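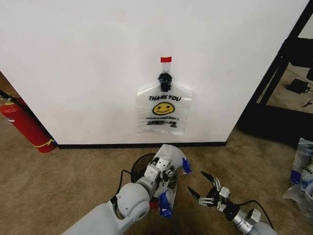
The Long Goodbye at the Counter

There is a bakery in Kadton where buying a roll takes two seconds and leaving takes a good deal longer. You pay. The woman behind the counter says thanks. You say thanks. She says have a good one, you say you too, she says take care now, and by then you are walking backward toward the door with your hand on the handle, and somebody coming in has to wait while the two of you finish. "Bye now," she calls. "Bye-bye," you say, to the sidewalk.

I love this. I moved to Kadton from a much bigger city, and for my first month I thought I was doing something wrong, that I had missed a cue and was supposed to have gone already. Then I started listening to other people do it, and I haven't stopped listening since. The small words we hand back and forth at the end of a sale are some of the busiest in the language, and we hardly hear ourselves say them.

Take "thank you" first. At a counter it goes both ways, which is odd if you think about it for long. When a friend passes you the salt, you thank them and they don't thank you back. But at a store both sides have given something up and both have got something, so who owes the thanks? We solve it by both saying it, and usually one of us leans on the second word: "Thank YOU." I've heard that stress land in hardware stores, at gas stations, through the window of a car wash. Small children who play store get it right too, along with the pretend beep of the scanner.

Then comes the wish. "Have a nice day" is the famous one, and it has taken a lot of abuse over the years. People have called it fake, bossy, empty and a sign of decline. Visitors to the United States used to write home about it. I think it's a lovely thing to say to a person you may never see again, and I also think the complaints miss how much it can carry. Say it slowly to someone who has just been rude to you and it becomes a closed door. Say it at seven in the morning to the man who buys the same coffee every day and it means something close to "see you tomorrow."

In Kadton hardly anyone uses the full version out loud. It has worn down to "have a good one," and among the younger clerks to plain "have a good." I asked a cashier at the pharmacy a good what, and she thought it over. "Whatever you've got going," she said. I can't improve on that.

What goes in the blank changes with the hour, and there's a real skill to it. The switch from "day" to "evening" is a delicate one. Say "evening" at half past three and you get a look. Keep saying "day" at six in the winter, with the streetlights on, and it sounds as if you haven't been outside. A clerk at the Kadton garden store told me she changes over when the sun goes behind the feed mill across the road, which makes her evenings start very early in December. "Night" is trickier still. "Good night" is only ever a goodbye, so "have a good night" tends to wait until people really are going home.

I wanted to know whether all this was a Kadton habit, so I spent part of May in Forkido, a river town two hours east, doing my shopping there. I bought stamps, peaches, a shoelace, and more sandwiches than I needed. Forkido is friendly but quick. The whole farewell is usually one word, and the word is "alrighty." It does the job of thanks, goodbye and good luck all at once. At the lunch counter of the Guerreiro market I said "you have a good day too" out of habit, to a man who had said no such thing, and he laughed and gave me extra pickles.

Guerreiro's is worth the drive for other reasons. It has been in the same family for three generations, it smells of smoked paprika and floor wax, and the sandwich rolls come out of the oven at 16 minutes past ten, a time set by an old timer that no longer turns any other way. The family came from a place where you greet the whole shop when you walk in, so regulars push the door open and say good morning to everyone, the people in line included, and everyone answers. On my third visit I worked up the nerve to try it. The answer came back from all over the store, from behind the bread rack, from someone down on one knee by the canned beans. I was happy about it all the way home!

Greetings like that have a cost, of course. They take time, and they take a bit of energy that not everyone has to spare. A friend of mine who worked a register through college says she would say her goodbye 500 times in a shift and then be unable to speak to her roommates at supper. She also says the ones that got an answer were easier. It was the silence after it that wore her out, the words going out and landing on the conveyor belt with the onions. She still answers every cashier she meets, no matter how tired she is.

The machines have picked up the habit as well. The self-checkout at the big Stikano store outside town thanks you for shopping, then tells you not to forget your items, which rather spoils the mood. I have seen grown people thank it back. I've done it myself - twice in one visit, once for the receipt. The parking lot gate there lights up with a goodbye and a little wave of dots, and I know a retired mail carrier who waves to it.

My favorite of all is still the overrun, when you've said goodbye too soon. You've done the whole thing at the register, thanks and you too and take care, and then it turns out you are both headed to the same parking lot, or you forgot your umbrella and have to come back in. There's no script for the second goodbye. People in Kadton handle it with "okay, for real now," and a laugh, and then they do the entire round again from the top.

Last week I went to the bakery just before closing, at five minutes to six. The lights over the cases were already off and there was one rye loaf left, which I took. Thanks, she said. Thank YOU, I said. Have a good one. You too. Take care now. I had the door open by then, and the air outside smelled like rain on warm road. "Evening!" she called, and I said it back.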